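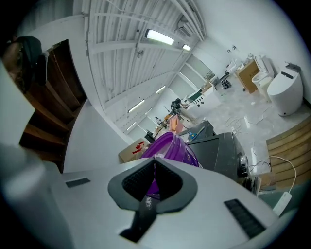 About us

Home | About | Method | Data | Contact

Hi, I'm Lingyun Qian, and I run Prekcombe, a small group that teaches robots household chores by having people do the chores first. You carry a gripper around in your hand, it has a camera on it, and you just get on with things. The robot learns from what the gripper saw.

Our big question right now is how much the room matters. Most training sets come from tidy lab tables, so we went the other way – rooms with stairs, shiny marble-patterned floors, toilets, buckets, cables running all over the place. We call this set Faltus, and it has 800 recordings so far. Each one is a single chore, start to finish, no retakes!

The method we're proudest of is Sani. It looks at the first 20 frames of a recording and works out how the gripper is tilted before it learns anything else (a wide lens bends straight beams into curves, and our older model got very confused by that). We tried it on 178 test runs in rooms the robot had never been in. It finished 140 of them. The old one, Lirkham, got through fewer than half, and I was fond of Lirkham.

We still have trouble with glossy floors – reflections fool the depth estimate, and I don't have a good fix yet. If you do, please write to me. I read everything, usually with my morning coffee.

Last updated: March

Shares 20 | Comments 0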